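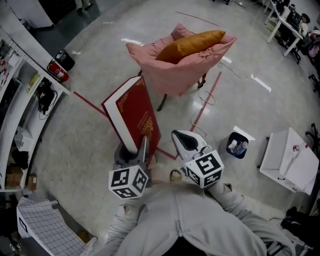

Tiongson
Orders and Workshop, Pruvik Soft Furnishings

Pledotier cushion inners, feather-free

Back in stock since September. Same fill as before, new case. The old case was fine but the seams puckered after washing and we got tired of hearing about it.

Seven sizes, square and oblong. Order one size up from your cover if you like a plump cushion, same size if you like it flat. Covers not included.

Case: cotton, 105 gsm, double stitched, hidden zipper on one side so you can pull fill out or put more in. Wash the case on its own, cool, line dry. Do NOT wash the fill, it clumps and then theres no fixing it.

Fill: shredded polyester, medium firm. Good for chair backs. For a seat you want the Diltitz foam pad instead, this one will go flat under you in a month.

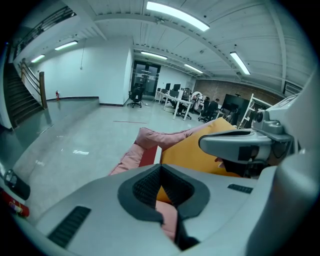
Mustard yellow with pink.

Colors, because people ask. The inner is white only. Going under a pale or thin cover, get the lined version or the zipper can show thru.

New ones look skinny out of the bag. Shake hard, leave overnight, shake again. If its still lumpy in the morning open the zipper and break up the fill by hand.

Delivery: packed flat, one or two per bag. Trade orders over 1,000 pieces ship on pallets, allow extra time. We made 2,000 for this run and the large oblong always goes first.

Returns fine if the bag is unopened. Opened bags, write to us first with the order number and the size. Loose fill for topping up sold seperately, see Spares.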